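Bin picking cell drops parts, gripper keeps hitting the walls

Forum index > Cells and Grippers > Setup and Maintenance
Thread: Bin picking cell drops parts, gripper keeps hitting the walls
9 replies

shimstock
Hi all, long-time reader, first real post. I look after one picking cell at the Sestedmont shop and it's driving me nuts. Six-axis arm, two-finger gripper, two metal bins, fixed camera. It takes blocks out of the front bin and puts them in the back one, then does it in reverse when we're running tests. Blocks come in green and red and the job file cares about the color.

It ran 2,774 picks last month and 156 of those ended in a fault. Most were "grip not confirmed" and the rest were the collision stop. I've already changed the finger pads and cleaned the lens. What would you look at next?

torquemonkey
What's your split between the two faults? And is it the same spot in the bin every time, or all over? I'd want to know that before touching anything.

shimstock
139 were grip not confirmed, the others were collision stops. I don't have positions logged (I know, I know). From standing there and watching, I'd say it's mostly blocks that end up near a wall.

hexkey_hal
Then it's your bin location. Everybody goes after the gripper first and it's nearly always the bin that moved. How is it held down?

shimstock
Clamps on the left side. I grabbed a picture while the gripper was down in the front bin. 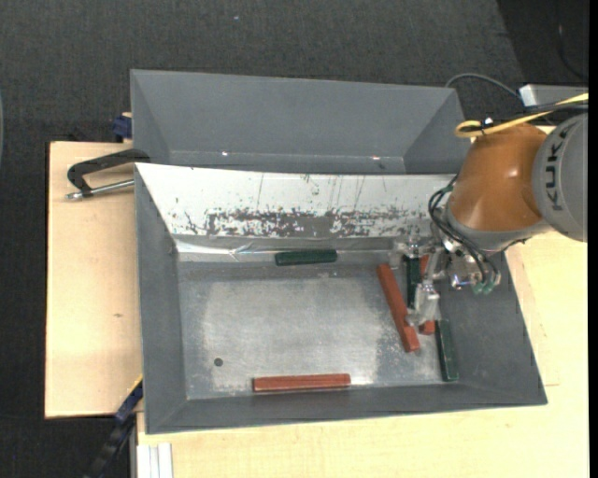
My worry is the hoses and the teach frame. I taught the bin corners in January, before I rerouted the air lines, and I never went back and checked whether the new loop pulls on the fingers when the wrist rolls over. It could be tugging things off by a hair and I wouldn't see it. The other thing is the back wall of that front bin, which is scratched up all along the lower part and chipped in places, while the upper part is a lot cleaner. I've been treating that as old bin, who cares, but now I'm wondering if that's my fingertips. That green block lying at the base of the back wall is the kind of pick I hate.

hexkey_hal
Yeah, that wall is talking to you. Scrapes low down and across means something is touching on the way in or when the fingers open. Reteach your corners with the pointer, not with the gripper, and do it with the clamps tight. Then pull your pick zone in 5 mm from the wall on every side and see what happens.

I'd also put a clamp or a hard stop on the right if you can find the room. Clamps only on the left would bug me.

graycoat
Going to disagree with Hal a bit. If the bin had moved, you'd get bad picks in the middle too, and he's saying it's the ones near the wall. I think the camera is giving you a poor angle on those blocks. The floor of that bin has reflections, and there's a bright glare spot right by the end of the red block that's off by itself near the front wall. Those dark green ones aren't helping either. One of them looks almost black to me in spots, so I'd bet the vision has a hard time deciding where it stops.

We had this on our line with Vamby trays. Threw a matte gray mat in the bottom and the grip faults went way down the same afternoon. I wouldn't reteach anything until you've tried that. Costs you a piece of rubber.

hexkey_hal
A mat raises your floor, and then he has to change his pick depth anyway! So he's in the teach menu no matter what. Might as well do it right.

graycoat
One number versus four corners, Hal.

torquemonkey
You could both be right, he's got two different faults. Collision stops sound like corners or pick zone to me. Grip not confirmed sounds like vision or air. Shimstock, what's your air pressure doing at the gripper with the new routing? If you added length or you've got a tight bend at a fitting, the fingers can close slow and the confirm timer runs out before the switch makes. I chased that for two weeks on a cell with Trustard fittings and it was one kinked hose on the inside of a loop. Looked fine parked. Roll the wrist by hand in slow mode through the whole range and keep your eye on the loop on the left side of the arm.

Also what's your confirm timer set to? If you bumped it up a little and the faults dropped, you'd have your answer without taking anything apart.

shimstock
Okay, that's a great idea and I feel dumb for not thinking of it. Timer is whatever it came with, I've never touched it. I did add hose length when I rerouted, so that's suspicious right there.

Plan is: slow roll with the hoses first, then the timer, then corners with the pointer like Hal says. I'll order a mat in the meantime (sorry Hal). I'm going to change one thing at a time and run a full shift on each, and I'll log positions this time.

graycoat
Make sure the mat doesn't curl at the edges. Ours did and the robot picked up the mat.

hexkey_hal
Ha. Number those bins too while you're in there, and don't let them get swapped front to back after you teach. Even two bins off the same pallet aren't the same.

shimstock
Update for anybody following. Did the slow roll around 7 this morning, and the hose goes flat at one of the bends when the wrist turns past the point where it reaches for the far left corner. I shortened it and moved the tie. Half a shift in, one grip fault and two collision stops, so the wall problem is still there. Corners are tonight. Does anyone have a pointer tip drawing that'll fit a Liu adapter, or do I just turn one on the lathe?

torquemonkey
Just turn one. Put a flat on the shank so the set screw has something to bite, and check it for runout before you trust it.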